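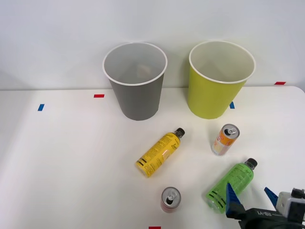 Figure 3. Grey and yellow-green paper cups on a white tabletop, with strips of red and blue tape.

4.2 Interview material and coding

The corpus consists of 407 promotional interviews given by leading and supporting performers during the awards season. All were published in print or online by one of five outlets, and all concern films entered for the Zuvano festival or for the Adebisi acting prize. Broadcast interviews were left out, as transcripts were available for only part of the period and their quality varied. Where the same conversation was syndicated under several headlines, the longest version was kept and the others were discarded before coding began.

Of the 407 items, 262 contain at least one statement about preparation for the role. A statement was coded as preparation if the performer referred to something done before shooting: training, reading, travel, change of weight, time spent with a person on whom the part was based, or the use of past experience. Remarks about conduct on set were coded separately, even when the interviewer had asked about preparation.
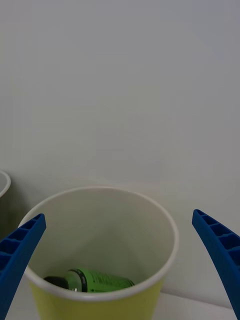 Figure 4. Yellow-green paper cup with a small green bottle lying on its side inside; the bottle has a black cap.

Preparation statements were then divided into learned and lived types. In the learned type the performer reports acquiring a skill, such as playing an instrument or speaking with an accent. In the lived type the performer claims to have had the relevant experience already, often in a joking tone. The second type proved harder to code. Short jokes about drinking, divorce or debt were common, and it was often unclear whether the speaker meant them as accounts of method. We coded such remarks as lived only if the article itself linked them to the part being played.

The two types were unevenly spread across the 19 films. Musical dramas attracted mostly learned statements, with singing lessons the most frequent topic. Family dramas and crime films attracted more lived statements, and those distributed by Lulik did so to a greater degree than the rest. This may reflect the distributor's habit of holding group interviews, in which one performer's anecdote tends to prompt another.

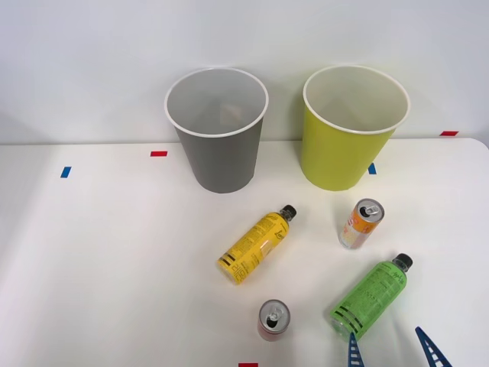
A further difficulty concerns repetition. Performers who were interviewed often told the same story with small changes, and a simple count would give these stories too much weight. Following the procedure used in the Drollstead press archive, we treated a repeated story as a single statement unless the later telling added a new claim about preparation. Changes of wording alone were ignored. Both coders worked from the same written guide, and disagreements were settled by rereading the full article.

The coding does not record whether a claim was true. It records only that the claim was made in print and attached to a named role, and the results in Section 5 should be read with this limit in mind.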